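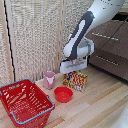

浅色木桌面上立着的彩盒，红、黄、白、蓝都有。

Vement 包装盒爱好者小站 常见问题

这一页把大家写信来问得最多的问题放在一起。内容会不定期更新，最近一次大改是九月，主要重写了压平和邮寄两部分。

收藏包装盒，到底收什么？

什么都可以！饼干盒、茶叶盒、火柴盒、药盒、玩具盒、肥皂盒，只要是装过东西、印了图案、你看着喜欢的，都算。站里有专收茶叶盒的，也有只收黄色盒子的（是的，不管装什么，只看颜色，他家那面墙漂亮极了）。我自己偏爱早餐谷物和糖果的盒子，因为这类盒子的设计师最敢用颜色，正面挤得满满当当，侧面还要塞一段小故事或者一个迷宫，翻过来翻过去能看好久。

新盒子有收藏价值吗？还是一定要老的？

如果说的是能卖多少钱，大多数新盒子一文不值，老盒子里也有很多一文不值。可是如果说的是好不好看、值不值得留，那超市货架上随时都有好东西。尤其是换包装的时候，旧版往往几个星期就不见了，过两年再想找一只品相好的，比找三十年前的还费劲。所以我总劝新来的朋友先从自己厨房开始，今天吃完的那盒，先别扔。

我刚开始收，需要买什么工具？

很少。一把薄的塑料刮刀，用来开粘合处；一支软毛刷，扫灰；一叠无酸纸；一个能放平的抽屉或者带盖的文件箱。手套看情况，普通彩印盒子洗干净手、擦干就行，碰到亮面涂层特别容易留指纹的再戴棉手套。

我收到过不少来信，说一开始就买了整套修复工具，结果半年都没拆封。真的不用急，先收上十来只，你就知道自己缺什么了。

盒子要压平还是立着放？

站里吵得最热闹的就是这个！两边都有道理。

压平省地方，一只文件箱能装很多，背面空白处也方便用铅笔写来源。缺点是折痕处的油墨会受力，反复开合几次就容易掉色发白，另外压平之后你很少会再拿出来看。

立着放好看，盒子本来就是设计成立在货架上给人看的，正面、侧面、顶面的图案常常是连着的，压平就看不出这层心思了。缺点是占地方、落灰、怕晒。

我的做法是同款有两只的，一只压平存档，一只撑好摆出来。只有一只的话，看它有没有连续图案，有就立着。窄边朝下立放的盒子重心高，里面垫一块裁好的硬纸板会稳很多。

怎样拆开一只盒子又不撕破？

先看胶在哪里。一般纸盒有一条纵向的粘合边，藏在侧面内侧，顶盖和底盖各有一处。把刮刀从粘合边没有胶的一头伸进去，贴着里层慢慢推，刀面放平。遇到推不动的地方就停，换另一头再来。

热熔胶的盒子可以用吹风机开最低档，隔开一掌的距离吹一会儿，胶变软再推。亮面覆膜的盒子别这么做，膜会起泡，起了泡就救不回来。我毁过一只特别喜欢的 Nullex 薄荷糖盒，现在想起来还心疼。

拆的时候撕破一点也没关系，把掀起来的纸纤维按回去，背面贴一小条日本纸，正面几乎看不出。

可以用透明胶带补吗？

请不要！透明胶带过几年会发黄、渗胶，把油墨一起带走。已经贴了的老胶带也别硬撕，先试试上面说的低温吹风，撕不动就留着，等找到有经验的人再处理。补破口用小麦淀粉糨糊加薄纸，便宜，也容易撤回。

盒子有味道怎么办？

装过肥皂、香料、烟草的盒子味道会留很久。把盒子打开，放进一只带盖的大箱子，旁边放一碗小苏打，不要让粉末碰到盒子，盖好放几天，换一次小苏打再放几天。香料味通常能去掉大半，烟草味要耐心。肥皂味嘛，我个人舍不得去，一打开抽屉就闻到，多好。

有油渍还能救吗？

巧克力和饼干盒内侧的油渍很常见。趁新鲜的时候用吸水纸夹住，上面压一本书，隔天换纸。渗透到正面的油渍我没有见过能完全去掉的办法，网上那些洗洁精、酒精的方法多半会连油墨一起擦花。与其冒险，不如再等一只。

防潮和防晒要注意什么？

晒比潮更可怕。红色和黄色通常褪得最快，蓝色撑得久一些，所以晒久了的盒子会整体发蓝发灰，老收藏者一眼就能看出来。摆在外面的盒子隔一阵换一批，别让同一只长期对着窗。

潮湿的地方在箱子里放干燥剂，但是不要贴着盒子放。太干也不好，纸会变脆，折线处容易裂。地下室和阁楼都不推荐，床底下的抽屉反而是很好的地方。

怎样给盒子拍照或者扫描存档？

压平的盒子直接扫描，正反两面都扫。立着的盒子用自然光拍，找阴天的窗边，光最匀。正面、背面、两侧、顶和底都拍到，有条形码和地址的那一面千万别漏，后来判断版本全靠它们。

文件名我建议写品名、口味、购买地和年份。我早期只写“糖盒”，后来有一整个文件夹的“糖盒”，整理了一个冬天。

怎么判断一只盒子的年代？

看这几处：有没有条形码，地址写法，重量单位，回收标志的样式，还有印刷网点。拿放大镜看色块，老一点的胶印网点排列整齐，有时候套色会差一点点，红色边上露出一线黄，特别可爱。

品牌自己换标志的时间也是很好的线索。比如 Baláž 的茶叶盒，标志外面那一圈细线是后来才加上的，没有细线的就是早期版本。站友 Igor Holub 整理了一份 Baláž 各版本对照表，连盒底的批号格式都写清楚了，看得我佩服得不得了，想要的话写信给小站，我们转发给你。

Ustemier 饼干盒为什么这么多人找？

因为它出过一套可以拼起来的！把几只盒子并排立好，正面的图案会连成一条街，有面包店、有电车、有在窗口晾衣服的老太太。单独一只看着有点莫名其妙，拼好以后所有人都会“哇”一声。全套不算稀有，难的是品相一致，常常是面包店那只很新，电车那只褪了色。如果你手里有多出来的电车，请一定联系我们。

交换怎么进行？

在交换页上写清楚你有什么、想要什么，附上正反面照片，对方有兴趣会直接写信给你。我们不收费，也不经手盒子。规矩很简单：瑕疵照实写，先谈好再寄，收到了回个信。

一封信里最多请求 3 只盒子，这样大家都包得过来。想换更多的，等第一批到了再谈，很多人就是这样换着换着成了老朋友。

寄盒子用什么包装？

压平的盒子夹在两块比它大一圈的硬纸板中间，四角用纸条固定，胶带只贴在硬纸板上。外面套塑料袋防雨，再进信封。整包控制在 280 克以内，我们这里按信件寄最划算，各地邮局规定不同，请先问清楚。

要立体寄的，盒子里轻轻塞满揉皱的薄纸，别塞得鼓起来，外箱每一面都留出缓冲。报纸的油墨会蹭脏白底，请换成白纸。

可以用胶带把几只盒子捆在一起吗？

不可以，橡皮筋也不行，会勒出印子。用一条宽纸带绕一圈，纸带自己粘自己就好。

孩子想一起收，合适吗？

太合适了！孩子挑盒子的眼光常常比我们好，他们不管牌子，只看图。可以让他们负责决定摆放顺序，按颜色、按动物、按“哪个看起来最好吃”都行。拆盒子的刮刀请大人来用。重复的盒子给他们剪贴，别舍不得，剪坏了也开心。

家里人觉得这是垃圾，怎么办？

这个问题每个月都有人问。我的经验是先给自己定一个空间，比如一个抽屉、一层书架，满了就先换出去再收新的。再有就是挑最好看的几只摆出来，让他们看看。我家那位反对了很久，直到有一天下午四点喝茶的时候，盯着架子上的一只茶叶盒说：“这个蓝真好看。”现在逛超市她比我还留心。

能不能直接向厂家要空盒子？

可以试试，客气地写封信，说明你收什么、为什么喜欢。小厂回信的机会比较大，有时会寄来还没有折过的平张，连刀版线都看得见，收到的时候心都跳快了。没有回音也正常，不要反复催。

我想投稿，你们收什么样的文章？

一只盒子的故事、一次整理的经过、一个品牌的版本比较，都收。长短随意，照片请用自己拍的。文笔不用担心，我们更想知道你在哪里遇见它，第一眼看中了哪一块颜色。稿子发来后通常 2 周内会有回复，如果没收到，请再写一封，多半是掉进垃圾邮件里了。

我的问题这里没有，怎么问？

用页面底部的联系表格写给我们就行，附上照片会快很多。如果是问版本，请把盒底也拍清楚。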